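Wrist camera point cloud shifts when the arm changes direction
Posted in: Motion planning > Perception > Calibration
July 17, 2022, by Iolo Pumphrey

We use cookies to keep you signed in and to remember your filter settings. Accept or manage preferences.

I have a six-axis arm with a depth camera mounted on the gripper, working over an open desktop PC case. The software takes several views of the case, merges them into one cloud and hands that to the planner as a collision mesh. The merged cloud is fine if I let the arm stop for half a second before each capture. If I capture while moving, every edge of the case appears twice, and the two copies are 4 mm apart. The offset changes side when the direction of travel changes.

Hand-eye calibration was redone in March using 41 poses and the residual is well under a millimetre. Joint states are published at 500 Hz. The cloud is transformed using the latest available pose when the callback runs. The driver is the Predisent one, unmodified, and the planner is Veltonia with its default padding.

Is this a calibration fault that only shows under motion, or should I be looking at the mesh builder? I would prefer not to go back to stopping at each view, as it adds a lot to the cycle.

Owen
Recalibrate. We had doubled edges on our cell and the camera bracket had come loose. Tighten it, run the calibration again with more poses and it should go away. You could also raise the padding in the planner so that the doubled edge doesn't matter.

Troltthorpe
It isn't the bracket. A loose bracket would give you an error when the arm is standing still as well, and you say the static merge is clean. An offset that follows the direction of travel is a timing error. The words that matter in your post are "latest available pose". By the time your callback runs, the image has been exposed, read out, turned into depth and copied across the network. The arm has moved on in the meantime, and you are attaching an old picture to a new pose.

You can check this without changing any code. Record a pass at one speed, then the same pass at half the speed. If the offset halves, it is latency. If it stays the same, I am wrong and you should look at the mesh builder.

The fix has three parts.

First, look up the transform at the image stamp. Keep a few seconds of joint states in a buffer and interpolate between the two samples on either side. At your publishing rate linear interpolation in joint space is good enough.

Second, find out what the stamp means. Many drivers stamp on arrival at the host, so the lookup will still be late by the transfer and processing time. Move the arm back and forth past a fixed edge, extract the edge position from the images, and slide one signal against the other until they line up. The shift is your constant delay. Subtract it before the lookup.

Third, put both machines on the same clock. If the arm controller and the vision PC drift apart, the delay you measured this morning will be wrong by the evening.
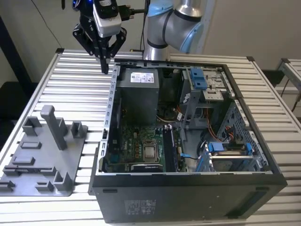 Do not raise the padding to hide this. Inside a PC case the gaps between the drive cage, the cables and the memory are small, and extra padding closes them off. The planner then reports no valid path and you spend a day looking for a fault in the planner. Once the timing is right you can usually bring the padding down.

One more point on the merge itself. Reject any view taken above a set joint speed, even after the delay has been removed. Motion blur in the depth image is a separate error and no amount of interpolation will take it out. We drop the frame and use the next one – the loss of coverage is slight, as neighbouring views overlap.

Iolo Pumphrey
Ran the half-speed pass and the offset halved, so latency it is. The stamp was being set on arrival. I have added the buffer and the stamped lookup, and the doubled edges are now a faint thickening. Still to do: the delay measurement and the clock sync. I checked the bracket too, and it was tight.

This thread has been viewed 3,563 times.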